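124 shares
6 comments

3.2 Walking surfaces and reported route choice

The survey asked residents of Prurnmont and Flultitz how they got to the nearest market on foot and whether they changed their route after rain. Of the households that answered in August, 70 percent said they used the same route all year. The rest gave at least one other route, which in most cases was longer. People who carried loads or walked with small children were more likely to name a second route.

Surface type was recorded for each street segment using the Kostiuk scale, which runs from loose soil to sealed pavement. We treated block paving as one class whatever its pattern or age. Dirt paths were split by width only. Curbs were noted where they were present but were not scored, as the scale makes no allowance for them. Figure 4 shows two of the surface classes. 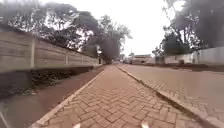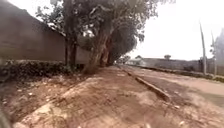 Figure 4. Surface classes used in the segment survey. First: block paving, herringbone pattern, with concrete curbs. Second: unpaved path, wide class, beside a boundary wall.

Paved segments were not always preferred. In Flultitz, 37 respondents said they chose an unpaved path over a paved one in dry weather, mainly to save time. Shade was the next most common reason. In Prurnmont the same choice was rare, and the few people who made it lived close to the old canal, where the paved route involves a long detour to the footbridge.

Distance had a clear effect. Walkers whose trip was under 2000 meters seldom mentioned the surface at all unless they were asked. On longer trips it came up more often, usually together with lighting and traffic. The mean reported trip was around 1730 meters, though respondents tend to round such distances and we would not rely on the figure for comparison with the earlier Lordale study. That study also left out trips made before sunrise, which are included in ours.

We use cookies to improve your reading experience. By continuing to use this site you accept our cookie notice.

Two limits apply to these results. Route choice was self-reported, and the survey covered only one trip purpose. Trips to school and to work may follow a different pattern, and they are taken up in Section 3.3.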